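Garkeo Data Collection Services
Flimthorpe Site
Home | Site Documents | Inspections | Hand-Held Collection Stations

Station Inspection Checklist with Comments: Hand-Held Gripper Collection, Table Tasks

Inspection period: July
Inspected by: Sylvie Melnyk, Site Safety
Station lead: Brittany Lemieux
Station: Table 8
Project: Ayaaba
Status: Passed with open items

Scope

This checklist covers the work table, the hand-held gripper, the operator's position and the handling of recorded examples. It applies to all stations where operators demonstrate tasks by hand for the Ayaaba training set. Wrist and shoulder assessments are recorded separately on the operator's own form. Items are marked Pass, Pass with comment, Open, or Not applicable. An item marked Open does not stop collection unless the comment says so.

Section A. Work table and surroundings

A1. Table is stable and does not rock under hand pressure. Pass.

A2. Table height has been set for the operator on shift. Pass with comment. The height was correct at the time of inspection, but the setting had not been written on the station card. The station lead is to enter it at every change of operator.

A3. Surface is clean and free of residue. Pass with comment. Small marks remain on the white surface after wiping. They do not affect safety. Stations are reminded not to use abrasive pads, which leave a shine that shows up in the recordings.

A4. Floor within one step of the operator is clear of cables and bins. Open. A charging cable crossed the walkway between Tables 7 and 8. It was moved during the visit. A fixed cable cover has been requested from Brirent, the building contractor.

A5. Lighting is even and does not flicker. Pass. Soft shadows on the work surface are acceptable. Overhead lamps should not be moved during a session to remove them, as this changes the conditions partway through a batch.

A6. Task items are placed within comfortable reach. Pass.

Section B. Hand-held gripper

B1. Gripper fingers are firmly attached, with no side play. Pass.

B2. Fingers open and close through their full travel without sticking. Pass with comment. Slight stiffness was felt near the fully closed position. The operator reported no extra effort. To be checked again at the next inspection.

B3. Finger surfaces are free of cracks, sharp edges and loose material. Pass with comment. See the reference view and the comment following it. 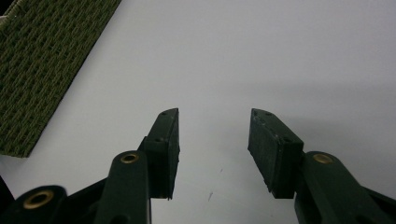 Item B3. Fingers open over the table surface, woven green material at upper left.

Comment on B3: The finger on the right has pale marks on its front face and light scratches on its top face. The finger on the left is slightly scuffed. Marks of this kind are accepted as surface wear. A finger must be taken out of service if a fingernail catches on a crack or if any piece of the surface lifts when rubbed with a dry cloth. Neither condition was found when the fingers were tested by hand.

B4. Pivot points and eyelets are seated and show no looseness. Pass. All joints were checked by hand with the gripper unloaded. Operators must keep their fingertips away from the linkage while squeezing the handle.

B5. Handle grip is clean and dry. Pass.

B6. Gripper has been wiped down between operators. Open. The wipe-down log had no entries for the afternoon shift. The station lead is to remind both shifts and confirm in writing.

B7. Gripper is stored on its stand when not in use. Pass.

Section C. Operator

C1. Operator has completed the hand-held collection briefing. Pass.

C2. Loose sleeves, bracelets and lanyards are removed or secured. Pass with comment. One lanyard was tucked in at the inspector's request.

C3. Breaks are taken as scheduled. Pass. The operator stated that the break reminder can be hard to hear when the adjoining station is running. Ms. Lemieux will raise the volume or arrange a visual signal.

C4. Operator knows how to stop a recording at once. Pass. Demonstrated on request.

C5. Operator reports no pain or numbness in the hand. Pass.

Section D. Recorded examples

D1. Each example starts with the gripper open and clear of the task item. Pass with comment. In a sample review, several examples began with the fingers already touching the item. These were flagged for removal. Operators should wait for the start tone before moving in.

D2. Failed attempts are kept and labeled as failed. Pass. Operators are not to delete a failed attempt or hurry the next one to make up for it. Rushed movements are a known cause of strain and also make poor examples.

D3. Faces, badges, screens and personal papers are kept out of view. Pass.

D4. Example count at the station agrees with the count on the server. Open. The station log for the period shows 2438 examples and the server shows 366 fewer. The difference matches one batch that was still waiting to upload. The station lead is to confirm once the transfer is complete. No examples may be cleared from the station before then.

D5. Batch notes record any change of gripper, fingers, surface or task item. Pass with comment. Notes were complete but brief. "New cloth" is not enough. Please state the color and type of material, and whether it replaces an earlier item or is added to the set.

Section E. Open items and actions

A4. Cable cover between Tables 7 and 8. Owner: S. Melnyk. Request number 3964. Temporary measure: cable routed behind the tables.

B6. Wipe-down log, afternoon shift. Owner: B. Lemieux. Due before the next inspection.

D4. Example count. Owner: B. Lemieux. Due on completion of upload.

General comments

The station was in good order and the operator was well informed. The inspector notes an improvement in the condition of the table area compared with the previous visit, when task items were stored on the floor beneath the table.

Collection at Table 8 may continue. Should the stiffness noted under B2 increase, the operator is to stop, place the gripper on its stand and inform the station lead. The spare gripper may be used once it has passed items B1 through B5, and the change must be entered in the batch notes.

Reviewed with the station lead at 3:40 p.m. Copy held in the station binder.

Previous inspection | Next inspection | Print this page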